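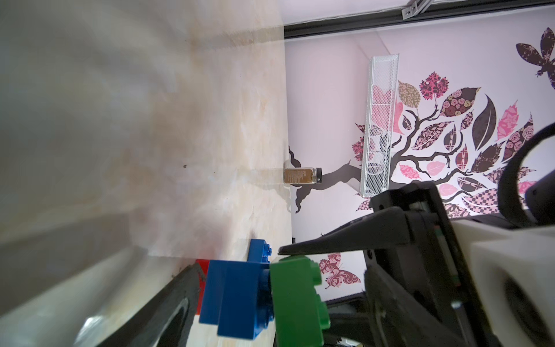
4.2 Local coverage of the Mulstead council dispute

The second case concerns the conflict between the Mulstead town council and the regional broadcaster over the reporting of council sessions. Our corpus for this case has 927 articles and 3041 reader comments, collected from April until the vote on the new press rules. Articles shorter than 18 words were removed, as they were mostly headlines with a link.

In the first weeks the coverage was calm. The council leader, Abundio Robles, was quoted mostly on the budget, and his opponents on the same topic. The tone changed after he wrote online that the broadcaster was "a party without voters." From this moment, national papers began to treat the dispute as a sign of a wider decline, while the local paper in Arellano continued to describe it as a quarrel about access and seating.

We do not claim that one of these readings is correct. Zamudio and Asante argue that distance makes political language look more dangerous, and our data give partial support to this view — the word "autocratic" is found almost only in papers with no reporter in the town. However, the petition against the new rules was signed by roughly 4000 residents, so the concern was also present locally. The comments are treated separately in Section 4.3.

Figure 3. Wooden tabletop with a glass spice jar and large toy building bricks.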